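4. Laying and Cleaning the Work Mat

This section is for the large Jultach work mat in taupe. If you have the small mat with the folding line, please go to section 5, because the steps for the folding line are different.

Read the complete section one time before you start. The laying takes few minutes, but the mat must rest before you use it, so it is good to begin in the evening.

4.1 Before you unroll

1. Choose a floor or table that is flat and hard. Tile, stone and sealed wood are suitable. Do not lay the mat on carpet. On carpet the mat moves when you lean on it, and a knife can go through.

2. Sweep the surface and then wipe it with a damp cloth. Let it dry fully. A grain of sand under the mat can be felt from the top side, and after some weeks it makes a permanent point.

3. Check the room temperature. The mat must not be unrolled when it is cold from the car or from the garage. Leave the roll in the room for 12 hours.

Caution: Do not use a hair dryer or a heater to make the mat soft faster. The mat can shrink on one side and it will not lie flat again.

4.2 Unrolling

4. Put the roll on the surface with the label end up. Cut the two paper bands with scissors. Hold the roll with your other hand, as it can open quickly.

5. Unroll away from you, slowly, and keep the smooth side up. The side with the small ribs goes down to the floor.

6. Turn the mat until it lies how you want it. On a tiled floor you do not need to follow the grout lines. Some customers like to have the edge of the mat parallel to them, but for the function it makes no difference.

7. Press the air out with both palms, from the middle to the outside.

8. Put weight on the corners. Books are good. Do not use anything with a sharp foot. Leave the weight until the next day.

Note: A corner which still rises a little after the first night is normal. Roll this corner softly in the opposite direction, hold it while you count to 33, and put the weight back. If it still rises after 7 days, write to us at the Urnville address on the back page.

4.3 Cleaning before the first use

The mat comes with a little dust from the cutting. This dust is light in color and you will see it better on taupe than on our gray mat. It must be removed before you work with glue, wax or fabric.

9. Look at the mat from a low angle, with a lamp or a window on the other side. From straight above, small pieces are easy to miss.

10. Take away single specks with a piece of adhesive tape. Press the tape on the speck and lift it straight up. Even one or two small white specks in the middle of the mat should be taken away, as they will go into the glue.

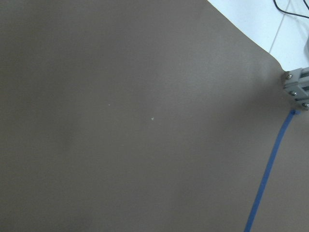 11. Wipe the complete mat with a soft cloth and lukewarm water. Wring the cloth well. Begin at the side which is far from you and come back in straight lines.

12. Dry with a second cloth. Do not walk on the mat while it is damp.

Caution: No acetone, no thinner, no scouring powder. These take the color out, and the place stays pale. Dish soap is allowed, one drop in the bucket.

4.4 Lighter and darker areas

We receive many questions about this point. When the light comes from one side, the mat can look lighter in one area and darker in another. Before you write to us, please make this test:

a) Close the curtains and switch on the ceiling lamp.
b) Look at the same place again.
c) If the dark area has moved or has gone away, it was only the light.
d) If it stays at the same place, it can be moisture under the mat. Lift the nearest edge, look at the floor and let both sides dry.

4.5 Daily care

- Shake out or sweep the mat after work. Do not use a vacuum cleaner with a rotating brush.
- Do not put hot pans or irons on the mat directly. Use a wooden board between.
- Turn the mat by a half turn every May, so both ends receive the same sunlight.
- For storage, roll it with the smooth side out. Never fold it.

4.6 Spare parts and contact

Paper bands, corner weights and the Pinetti cloth can be ordered separately. In your letter please write the number from the label, and if possible the type of floor. Questions about laying are answered by Baiba Ots, questions about orders by Kauko Lahtinen.

Continue with section 5 only if you have also the small mat. For the cutting ruler, see section 6.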